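Los dibujantes urbanos cambian de sitio en agosto: se van al muelle viejo de Drusby

El grupo de dibujo al aire libre Brerico deja este verano el parque Fraser, en obras desde la primavera, y traslada sus salidas de agosto al muelle viejo de Drusby. Quedada a las 9.30 junto a la caseta de los billetes. Gratis, sin inscripción, cada cual con su cuaderno.

Lo confirma Gonzalo Cuesta, coordinador de las salidas. "En el parque ya no hay sombra ni bancos, solo vallas. En el muelle tenemos barcas, grúas, la lonja... hay para dibujar todo el mes", dice. El año pasado pasaron por las sesiones 407 personas, contando los que repiten. Este año esperan más, aunque Cuesta prefiere no dar cifra.

Novedad: una mañana dedicada a la acuarela con Darlene Ross, ilustradora, que vive en Drusby desde hace años y tiene más de un cuaderno lleno con el muelle. Enseñará a resolver reflejos en el agua con dos pinceles y poco más. Para esta sí hay que apuntarse, plazas limitadas. La tienda Filtik presta tableros y caballetes a quien no tenga, pero hay que devolverlos antes de las 14.00, que luego cierran.

Los dibujos se podrán ver después en la sala pequeña de la biblioteca. La muestra anterior reunió 501 láminas y no cupieron todas, asi que esta vez se pide un máximo de dos por persona, sin enmarcar.

Tela vaquera, la prenda doblada.
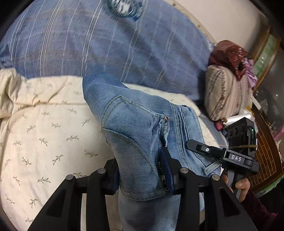
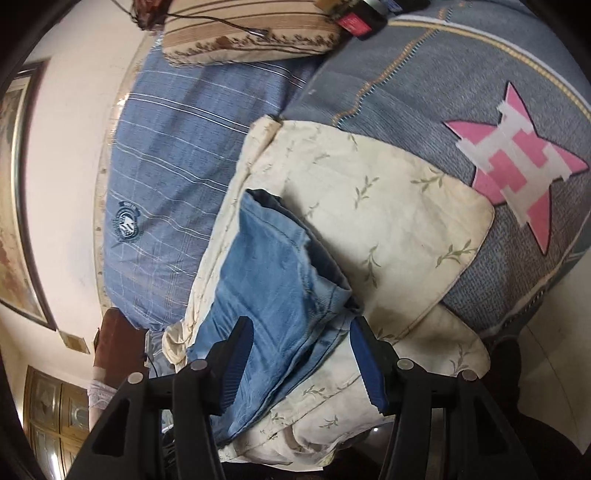

Lo que queda por cerrar: el permiso para sentarse en la zona de carga, que depende del puerto. Si no llega a tiempo se dibujará desde el paseo, que tampoco está mal. En caso de lluvia, bajo los soportales de la lonja, misma hora. Y ojo con el aparcamiento, en agosto se llena tempranísimo; mejor el autobus, que para al lado.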